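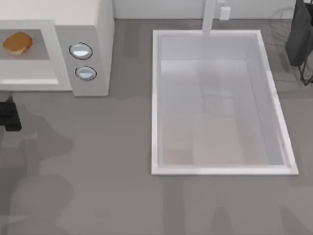
A bread roll in a countertop appliance, computer rendering

Bread reheating

Bread reheating is the warming of bread that was already fully baked, usually with the purpose to make its crumb soft again or its crust crisp again. It is done in homes, canteens, hotels and small restaurants. It is different from finishing part-baked bread, where the baking itself is completed in a second oven, and from toasting, where the surface of a slice is browned.

Staling

Bread begins to change as soon as it leaves the oven. The best known change is staling, which makes the crumb firm and dry to the tongue. Staling is often explained as loss of water, but a loaf kept in a closed bag becomes firm also, although it loses very little water. The main cause is in the starch. During baking the starch granules take up water and swell. When the bread cools, the starch molecules slowly return to a more ordered form, and this process is called retrogradation.

At the same time water moves from the moist crumb to the dry crust. The crust of a fresh roll is crisp, and after several hours it becomes leathery. Small rolls are affected sooner than large loaves, as they have more crust in relation to the crumb.

Retrogradation goes faster at refrigerator temperature than at room temperature. For this reason bread is commonly kept in a bread box, a cloth bag or a paper bag, or it is frozen. In the freezer the process almost stops, but the bread must pass through the cold range twice, once when it freezes and once when it thaws.

Effect of heat

A part of the staling can be reversed by heat. When the crumb reaches nearly 70 °C, much of the ordered starch melts again and the crumb becomes soft. The effect is temporary. Reheated bread becomes firm again when it cools, often faster than the first time, and it is best eaten warm. Each reheating also takes some water out of the bread, so the same piece is seldom reheated more than once.

Methods

Conventional oven. The oven is the usual method for whole loaves and for rolls with a hard crust. The surface is sprinkled or brushed with a little water, which turns to steam in the first minutes and protects the crust from becoming too hard. Rolls need from 3 to 8 minutes in a hot oven, depending on their size. A large loaf needs more time and a lower temperature, otherwise the crust becomes dark before the middle is warm. Soft breads are often wrapped in foil.

Microwave oven. Microwaves heat mainly the water in the bread and they heat it quickly. The crumb becomes soft, but the crust does not become crisp, because the air inside the oven stays cool and moisture collects at the surface. If the heating is too long, the bread becomes tough and rubbery, and after cooling it may be very hard. Short heating at medium power is usually recommended, with the bread covered by a slightly damp paper towel. Sweet fillings may become much hotter than the dough around them.

Steaming. Steam is used for breads which have no hard crust, such as filled buns and soft flatbreads. It keeps the crumb moist but it makes any existing crust wet. A cloth is often placed under the lid of the steamer – otherwise drops of water fall on the bread and leave marks.

Dry pan. Flatbreads are commonly warmed in a pan without fat, for less than one minute on each side. They are then kept in a folded cloth until they are served.

In food service

Canteens usually reheat rolls in small batches. The Cundbridge hospital kitchens changed to this practice in November 2019, when they stopped delivering warm bread from a central bakery. Each ward kitchen received a tray for 64 rolls, later replaced by a smaller one. Heated cabinets, for example the Prikora made by Trultex, keep bread warm after it was heated, but they are not intended for reheating it from cold. Bread that stays in such a cabinet for a long time becomes dry on the outside.

Regional customs

In the villages of the Ďurica valley, yesterday's loaf was traditionally dipped quickly in milk and put back in the cooling oven after the new loaves were taken out. The result was eaten in the evening with sour cream or with plum jam. The custom became rare when household wood ovens were removed, but the word for such bread is still used locally for any food served on the second day.

Safety

Heating does not make moldy bread safe. Some molds produce toxins that are resistant to heat, and the threads of the mold can reach deep in the crumb, where they are not visible. Moldy bread should be thrown away whole. Metal clips and wire ties must be removed from bread bags before microwave heating.

See also

Part-baked bread
Retrogradation (starch)
Toast

Last edited 2022-04-07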